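Cistov says its two-armed robot learns from people. The people do most of the work

A robot that packs a grocery bag is an easy thing to like. Cistov, a small automation firm that sells mostly to regional distributors, has been showing one to prospective customers since September, and the pitch is simple. No programming. A worker takes the controls, shows the arms what to do, and the arms pick it up from there.

The second half of that sentence is where the trouble starts.

Cistov's system, sold under the name Fekari, is built around teleoperation. A person sits at a pair of handheld controls and steers two arms at a table, one for each hand. Every movement is logged along with video. Once enough runs have been collected, the recordings are used to train software that is supposed to repeat the job without the person. The company's sales sheet asks for 1000 recorded runs per task before a customer should expect "useful independent operation." It does not say what useful means.

At a Sunday open house at the firm's workshop, visitors were able to watch bag packing under remote control for most of the afternoon. Snacks and small packets went from the tabletop into a paper bag, and some of them went in quite nicely. The operator was plainly skilled. Visitors who asked to see the same job with the operator's hands off the controls were told that the trained version was being updated and would be shown at a later date.

That answer may be perfectly true. It was also the answer given at the spring event, according to two people who attended both. 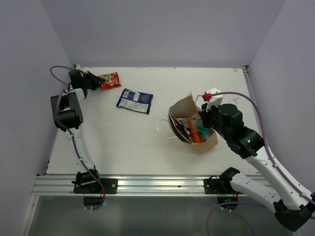

Vol. 12, No. 5

Bags are a fair test, and Cistov deserves some credit for picking them. A rigid box stays where you put it. A paper bag slumps, tips over and changes shape with each thing that goes in, and thin packets lying flat on a table are hard for any gripper to get hold of. People handle all this without thinking. An operator watching closely can get the arms to handle it too, slowly, by nudging and trying again.

But what gets recorded in those moments is a person solving the problem. Whether the software learns the solving, or just learns a set of motions that worked for one bag in one spot, is the question a buyer ought to be asking. Cistov's printed material gives a success rate for packing, and it's a high one. A footnote says the rate was measured "in representative conditions." Asked whether that meant the same table, the same bags and the same goods used in training, a company spokesperson said the conditions were "similar to those in the training set."

The spokesperson declined to give a figure for goods the system hadn't seen before.

Then there is the labor. Cistov's own estimate is that a trained operator can record 12 good runs an hour, allowing for resets and for runs that have to be thrown out. At that pace, 1000 runs comes to more than 83 hours at the controls, or better than two full work weeks for one person doing nothing else. That covers one task. A store that changes its bag size, or starts carrying goods in a different kind of wrapper, may need more. The company says "top-up" sessions are usually short. It has not published how short.

Koutsoukos, a dry goods distributor, tried the system for part of last year and is the only customer Cistov names. Its workers recorded 700 runs of a simple sorting job before the trial ended. The distributor called the experience "informative" in a statement and said it has no plans to put the arms on a working line at present. Cistov lists the same trial on its website under the heading "Success Stories."

Workers who took part in the trial got half a day of training on the controls. One of them, who asked not to be identified, said the steering was easier than expected and kind of fun for the first couple of days. After that it was repetitive. "You pack a thing, you unpack it, you pack it again," the worker said. "I could've filled a truck."

None of this makes teaching by demonstration a bad idea. Writing out by hand every move needed to get a limp packet into a soft bag would be miserable, and copying a person is a sensible place to begin. Other firms are trying similar methods. Josness, which makes a competing setup in which the worker grabs the arm itself and guides it through the job, claims it needs fewer runs. It hasn't published test results either, and its demonstration video is sped up for most of its length, with a note to that effect in small type at the end.

What buyers could use is a plain set of numbers: how many runs, by how many people, and how often the arms finish the job alone when the bag is somewhere new. It would help to know, too, how often a person has to step in. A machine that calls for help every few minutes still needs someone standing by, and that wage should go in the same column as the lease.

Cistov says it will release a fuller report on Fekari once its current round of recording is complete. The company would not commit to a date, or say whether an outside group would check the results. It did confirm that the next open house will include bag packing again, and that visitors will be welcome to try the controls.

Asked if the arms would be running without an operator this time, the spokesperson said that was the goal.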